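About Makhubela

Makhubela is a small woodcarving and furniture repair school. We teach people to cut joints, carve bowls and spoons, fix chairs that wobble and sharpen the tools they do it with. We started in a rented garage bay with one workbench and a bandsaw that would not track, and we have since moved to a bigger building with better lighting. The bandsaw came with us and has been fixed.

We are wary of About pages. Most of the ones we read before writing this one talked about passion, and the rest talked about heritage. We have no heritage to speak of. What we have is a shop, a set of courses, and some opinions about how hand skills get taught badly, so we'll stick to those.

Why we run it the way we do

A lot of beginner woodworking is sold on the promise that you'll go home with a finished piece. You pay for an afternoon, somebody hands you parts that were machined the day before, you glue them together and sand the corners, and a picture of you holding a cutting board goes up on the website. People enjoy it. We doubt they learn much. When we ask new students who have taken a class like that to mark a line square across a board, plenty of them have never held a marking knife.

Our first course, which we call Putance after the shop where we learned most of it ourselves, runs for 18 sessions. In the first two you make nothing at all. You sharpen a chisel, you dull it on a piece of oak, and you sharpen it again. Some people quit at this point and we refund what they haven't used. We would rather lose them there than have them spend a month fighting a blade that was never going to cut.

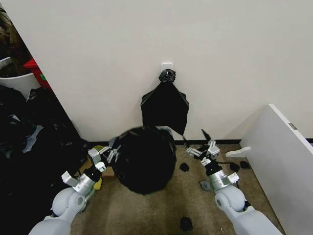

After sharpening comes sawing to a line, then planing a board flat, then the first joint. We don't set a date by which you have to cut a good dovetail. Our own first ones had gaps you could slide a coin into, and a few of those are screwed up over the bench where everyone can look at them. You will probably do better than we did. You may not, and the course goes on either way.

The second course is called Velier and it covers chairs. It is open to anyone who can show us two joints they cut by hand, whether they learned here or somewhere else. We have turned down people with expensive tools and taken people who brought their joints in a grocery sack. Velier students work on a broken chair of their own choosing, and we ask that it be an ordinary one. Antiques make everybody nervous, including us, and a nervous student glues things too early.

What we don't believe

We don't believe that expensive tools make the work easier for beginners. We have tested this more than we meant to, mostly by buying things we shouldn't have. A decent secondhand chisel that has been properly flattened on the back will do nearly everything asked of it in the first year. If you already own a premium set, bring it along and we'll help you look after it. If you don't, please don't buy one for us. There is a short tool list in the welcome email, and most of what's on it can be borrowed from the wall.

We don't believe most of what gets said about finishes, either. Every year there is a new oil that dries overnight, resists water, is safe to eat off and brings out the grain. We try them on scraps of maple and walnut, write the date on the back and leave them by the sink. So far 31 of those scraps have gone up on the finish board. The plain old wiping varnish is still the one we reach for on tabletops, and we say so in class even when a supplier has sent us a free can of something else.

And we are not sure about certificates. People ask for one at the end of Putance and we do print them, on nice paper, but they don't mean that you are a cabinetmaker. They mean you came to class and your chisels are sharp. Anybody who hires you on the strength of ours should ask to see a drawer you made.

How we pay for it

Course fees cover the rent, the heat and the teaching. Repairs cover lumber and blades, in a good year. We also sell stools under the name Jakico, which was the original name of the business before we were teaching anyone. The stools are made by the instructors between classes. They are slow to make and priced to match – if you need one by next weekend, a furniture store is a better bet. 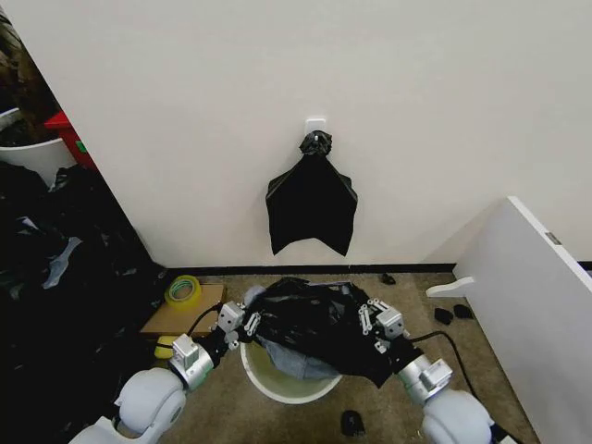
We take no sponsorship from tool makers. We were offered some once, and the agreement wanted us to use one brand of clamp in every class photo. The clamps were fine. We bought six of them with our own money and they live on the rack with all the others.

The lumber comes mainly from two local mills and from people clearing out a parent's basement. We will look at almost any hardwood, but we won't take pallets, painted boards or anything with a story about a famous barn. In our experience the barn gets more famous the more nails are in it.

Safety, briefly

Students on the first course don't use the table saw. We've heard the argument that adults can decide for themselves, and they can, at home. Here it waits until you've done the machine induction, which takes a morning and is fairly dull. The bandsaw and drill press are covered the same way. Eye protection is provided. Gloves stay off around anything that spins, and long sleeves get rolled up.

Visiting

You can come and look before you sign up, and we think you should. Watch a class for half an hour. If the pace seems slow, that's the real pace, and it doesn't pick up later. We take a break in August, when the shop gets too hot to glue anything with confidence, and the new Putance group starts when it cools down.

The workshop is 1,079 square feet, including the lumber rack, so please leave big bags in the car. Street parking is free on the side away from the bakery. The door sticks in wet weather and needs a shove at the bottom.

Page last updated December 2021. Fees and start dates are on the Courses page, which gets changed more often than this one does.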